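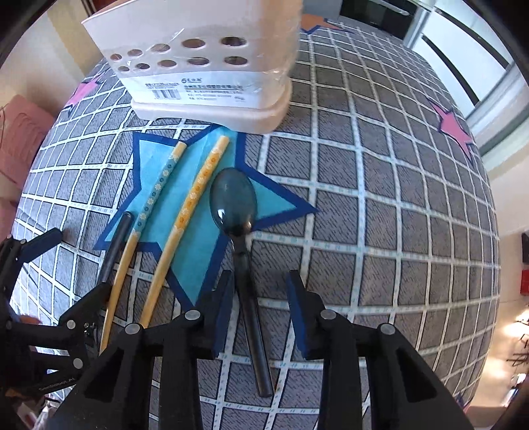 Listik hand-held gripper, fingers open over a spoon handle

Listik is a two-finger gripper kit for the home or shared workshop. The fingers carry navy-blue pads and run on a pinned linkage you can take apart with hand tools.

Part no. 3902
Build time: one evening
Spare pads: pack of 16

Start with spoons and chopsticks before moving on to heavier things. Drawings by Gillespie Mowat. Kits ship from Revside in September.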